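Ticket 691: Room booking confirmations not delivered to external addresses
Service: Gesach Reservations

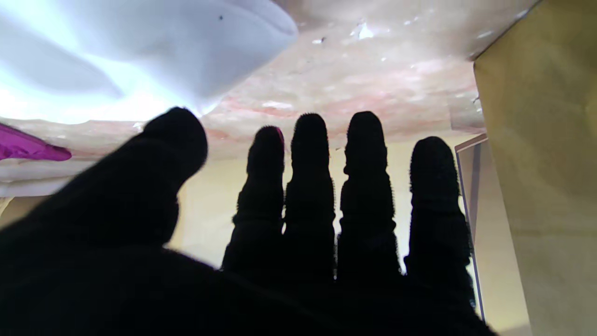 Black hand, fingers extended, with white material beyond.

Status: Resolved
Priority: Standard
Site: Latuheru Conference Center
Assigned to: Rungnapa Khunthong, Service Desk

Summary of the issue
The Latuheru front office reported that guests with outside email addresses were not receiving confirmation messages after booking a meeting room. Staff members with internal addresses received their messages as usual. The bookings themselves were saved correctly and appeared on the room calendar. Messages sent by hand from the front office mailbox also reached outside guests.

Impact
The front office identified 18 bookings for which no confirmation had arrived. Staff contacted these guests by telephone. No booking was lost or entered twice.

Work log

8:40 a.m.
Ticket opened. The requester was asked to provide the booking reference and the recipient address for at least one failed message. Both were supplied.

9:15 a.m.
The reservation log shows that the confirmation was created and passed to the Fular mail relay. No error was recorded on the Gesach side. The requester confirmed that the guest had checked the junk folder.

10:05 a.m.
Test booking made with an internal address. Message received. Test booking made with an external address. Message not received. The fault can be repeated at will.

10:50 a.m.
Relay queue reviewed. Outgoing messages to external domains are being held with the note "sender not permitted." The sender address on the confirmation template was changed in March, when the office adopted its new department name. The new address was not added to the list of approved senders. Internal mail does not pass through this check.

11:20 a.m.
Change request submitted to the Edon network group to add the new address. The old address is to stay on the list until all templates have been reviewed.

1:30 p.m.
Change approved and applied. The first external test failed with the same note. The relay was still using its stored copy of the list. Edon reloaded the list at our request.

1:55 p.m.
External test repeated with 2 separate mail providers. Both messages received. Held messages were not released, as several referred to meetings that had already taken place. The front office will resend confirmations for upcoming bookings only.

Resolution
Approved sender list updated and reloaded. Confirmation messages are being delivered to external addresses.

Follow-up
The cancellation and reminder templates still carry the old sender address. They are to be updated under a separate request. Departments planning to change a sender address should notify the Service Desk before the change is made.

Requester confirmed delivery by telephone at 3:10 p.m. Ticket closed.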